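## 3. Data Collection

**Project:** Bimanual pick-and-place from hand-held demonstrations
**Section author:** Loretta Lyons
**Draft:** 2020-02-21

The policy described in Section 4 is trained only on human demonstrations. No simulated data was used. All demonstrations were recorded at the Dahlgren bench with two hand-held grippers, one per hand, wired to the logging computer. The logger (Kilutano, our own Python package) stores jaw opening, gripper pose and the head view on a common clock.

The task is to take packaged snack items off a work surface and place them in a tray. An episode starts when the operator closes both jaws once in the air and ends when the last item has been released. Operators were told to work at a steady speed and to keep each item in view until release. They were not told which hand to use.

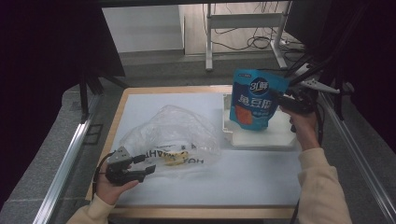 Item choice had more effect on the results than we expected. The first item set, used in October, consisted of rigid boxes, and a policy trained on it failed on almost anything flexible. We therefore moved to film packaging in two groups: opaque printed pouches and transparent bags. Opaque pouches, such as the blue one held by its side over the white tray, have a fairly stable outline and a large printed front. Clear bags are harder. The film is crinkled and reflects light along the folds, and a yellow banana-shaped object inside the bag can be a stronger visual feature than the bag itself. In early training runs the predicted grasp point drifted toward the contents and away from the film edge.

### 3.1 Episode counts

| Stage | Episodes |
|---|---|
| Recorded | 2,803 |
| Removed, tracking loss | 228 |
| Removed, operator error | 71 |
| Kept | 2,504 |

Tracking loss was detected automatically from jumps in gripper pose. Operator error was marked by hand during review, and covers dropped items and episodes started before the logger was ready. Failed grasps followed by a successful second try were kept. Over 2,000 of the kept episodes use both hands at some point.

### 3.2 Labels

Each episode carries an item group, an operator code and a success flag. We first planned to label every grasp with a contact type (edge, side, top), but two reviewers disagreed too often on side and edge for the label to be useful. The field is still in the Kilutano schema and should be ignored.

### 3.3 Known problems

- Cable drag changes the wrist angle on long reaches. No correction is applied.
- Lighting was not controlled. Glare on clear film varies between sessions.
- The train/test split is by episode, so the same item can occur in both. A split by item is planned before the final report.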